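Cinzia Santoro
Tuesday, July 13, 2021

1/ Some of you asked me to write down the plan for the indoor soccer season of Rebane, because the club page is still the old one. I am only the person who sells the tickets and washes the bibs, but I was in the meeting, so I will try. It will be a few posts.

2/ First thing: we play at home again. The hall in Zarkby is open for us from the last week of July. Last year we played all the matches away and I did not see one goal with my own eyes, only on the phone of my brother.

3/ The first match is a friendly against Prakell, on a Saturday, kickoff at 6 p.m. Doors open one hour before. Please don't come at four like two years ago and knock on the glass. The team is inside for the warm-up and the coach gets nervous.

4/ Tickets for the friendly are free but you must reserve. The hall has 2,903 seats and for now we may use only the lower part on the side of the scoreboard. If you reserve and then cannot come, write to me, please. One message is enough, I don't need the reason.

5/ Season tickets cost 60 for adults. It is the same price as before. Children under twelve do not pay if they sit with an adult who has a season ticket. For students I am still waiting for the answer, do not ask me this week.
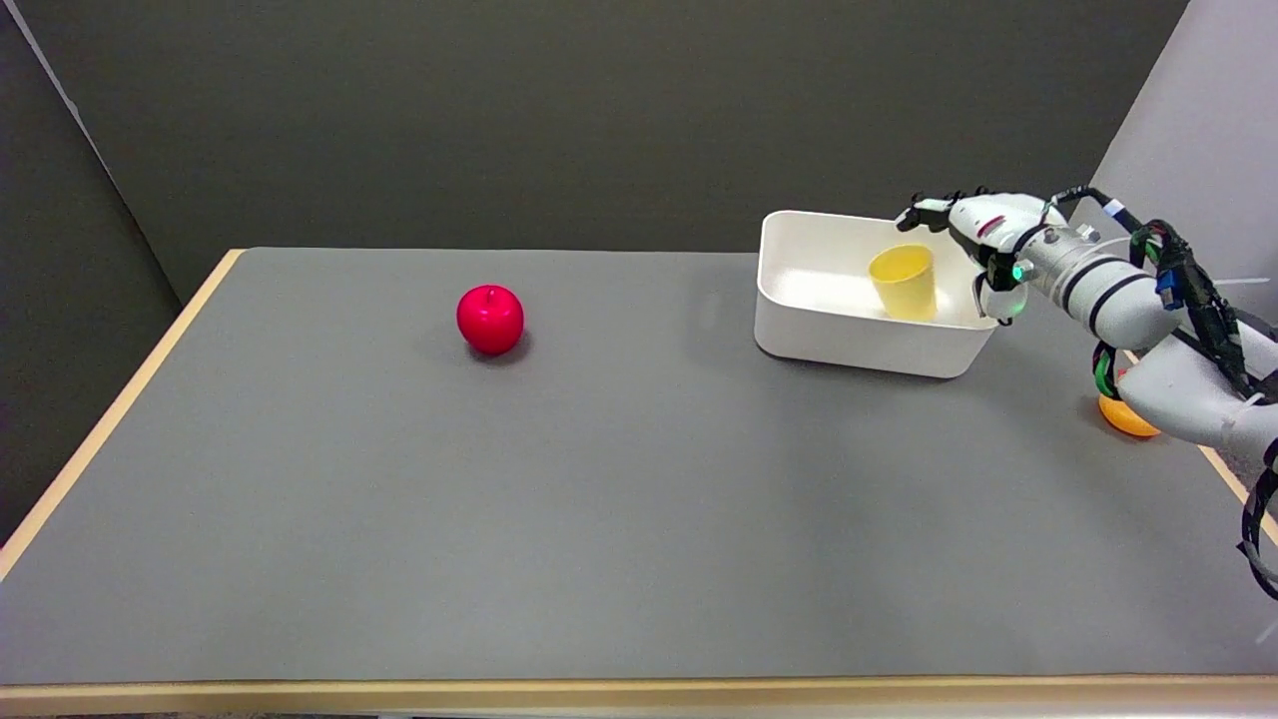 6/ Now the players. Araceli Palacios stays! She signed for one more year and she will be captain. She was our best scorer with 17 goals, and she missed the whole end of the season with the bad ankle. She trains now with everybody and she says it is fine.

7/ We have two new goalkeepers. One comes from Stanik, where she played three years in the outdoor team, so the small goal is new for her. The other one is from our own youth group and she is still in school. I will post the names when the papers are signed. I made this mistake once already.

8/ The question I get the most: yes, we keep the green shirts. There was an idea to change to white and many people wrote long letters. The new shirt is green with a white collar. I have seen it only folded in a bag, so I cannot tell you how the sizes are.

9/ Parking. The lot behind the hall has 36 places and on match days it is for the teams, the referees and people with a disabled permit. Everybody else should use the lot by the swimming pool, it is a walk of five minutes. The bus also stops there, but on Saturday evening the last one goes before the match is finished. I wrote to the bus company in spring and I have no answer.

10/ The snack bar will be open, with coffee, water and sandwiches. No hot food in July. If you want to help behind the counter, we need four people for the friendly, and you will see the second half from the side door.

11/ Correction for post 3: the doors for season ticket holders open fifteen minutes earlier than for the others. Sorry, I had it in my notes but on the back of the page.

12/ For a reservation, send me a message here with your name and how many people. I answer in the evening after work. The drum group, please write to me separately about where you will stand.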